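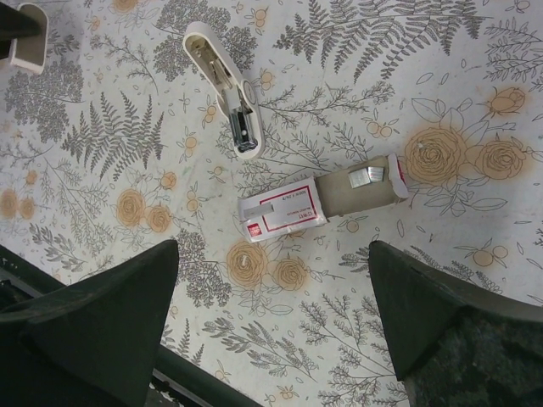 One reviewer of the workshop version held that a stage detector is harmless, that it merely puts names on what the policy would have done anyway, and that a paper on planning had no business spending a whole section on it. We kept the section and made it longer. In our setup the detector decides when one skill stops and the next may start, so any mistake it makes is a mistake the arms then carry out.

5.2 Does the stage detector see the stage?

Maneo, the planner described in Section 3, splits the stapler task into stages: open the stapler, open the staple box, pick up a block of staples, place it in the channel, close the top arm. Each stage has its own learned skill. The hand-over between skills is made by Fudamier, a small image classifier that reads the wrist views and puts out one stage label per frame at 30 Hz. The planner changes skill once the label has held steady for 13 frames in a row. That number was set by hand on the Herner cell and was never tuned on the test episodes. We make no claim that it is a good number.

On held-out frames Fudamier looks very strong, and the earlier report said so. We no longer think frame accuracy tells us much. Most frames lie well inside a stage, where almost any model would get the label right, and neighbouring frames are so alike that they hardly count as separate tests. The frames which matter are the few close to a change of stage, and there the labels themselves are doubtful. When we gave the same recordings to two labellers, they often put the change at different moments, and neither could be called wrong.

Figure 3 (top of this section) gives a fair idea of the input. The stapler lies open on the patterned cloth with its channel exposed, the tray of the staple box has been partly pulled out of its sleeve, and two short blocks of staples rest on the tray. A person would take this for the moment before a pick. Fudamier agrees. What we doubt is how it gets there. The open stapler alone is enough to produce the label: when we masked the whole box in frames of this kind, the label usually stayed where it was. The detector has learnt that an open stapler goes with the pick stage, which is true of nearly all the training data and says nothing about whether there is anything to pick.

This matters as soon as an episode goes off its usual course. If a block is dropped and the skill is stopped, the stapler is still open, the detector still reports the pick stage, and Maneo sends the arm back to the tray. Sometimes that is the right thing to do. It is also what the planner does when the tray has nothing left in it, and it will go on doing so until the time limit. In the earlier report such runs were filed under grasp failures. We have moved them to planning failures, where we think they belong, and the planner looks worse for it.

The cloth is a second worry. Its roses and ferns give the network plenty of fixed marks to measure against, and a wrist camera that can tell where it is over the table can guess the stage from position alone. We tested this in a crude way by shifting the objects while leaving the cloth in place. Labels near the stage changes became unsteady, and the 13-frame rule then held the planner in the old stage well after it should have left. We did not repeat the test on a plain surface at Herner, and we would ask readers not to fill in the result for us.

The Diekmann recordings do not settle the matter either. There are 1,365 episodes in that set, which sounds like a lot, yet they come from only seven starting layouts. A detector that has memorised the layouts would do well on all of them. We report the Diekmann results split by layout for this reason, and we give no pooled figure.

Close work with both grippers is where the detector has least to go on. In the view of Figure 4 the fingers of the near hand fill the bottom of the image, the other arm comes down from the top, and the two appear to meet at a small piece of metal. Little else in the image bears on the stage. Whether the piece is firmly held, and by which hand, cannot be read off one such frame with any confidence, and Fudamier is given one frame at a time.

Figure 4. Wrist view with the two grippers close together at a small metal part. The patterned cloth can be seen through the gap between the lower fingers.
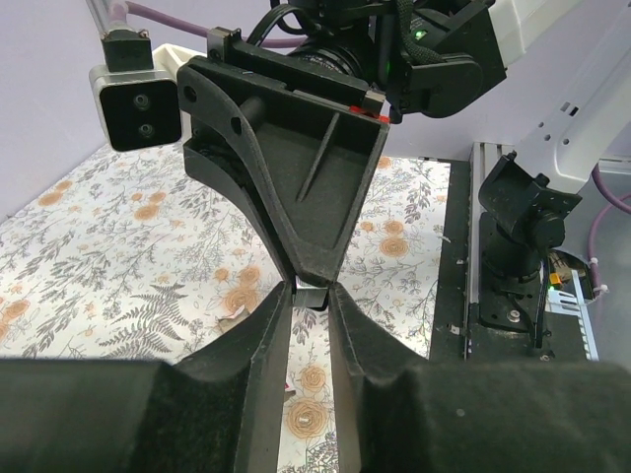

Would a longer history of frames fix this?

It helps with flicker and does little for the rest. We trained a version that reads a short window of past frames, and its labels were steadier, including in the runs where they were wrong. A steady wrong label is worse for Maneo than an unsteady one, as it passes the hold rule at once and the planner then acts on it without delay.

We had more luck with a plain check that uses no images at all. Before leaving a pick stage, the planner now asks whether the finger opening is within the range expected for a block of staples. The check is easy to fool, for instance by a finger catching the edge of the tray, but its errors are at least of a different kind from those of the detector, and they can be found in the log afterwards. All results in Section 6 are given with and without it. Where the two columns differ, we would trust the detector less than its frame accuracy suggests. Where they agree, we have no evidence that the detector was needed, and a timer with the same finger check remains to be tried as a baseline.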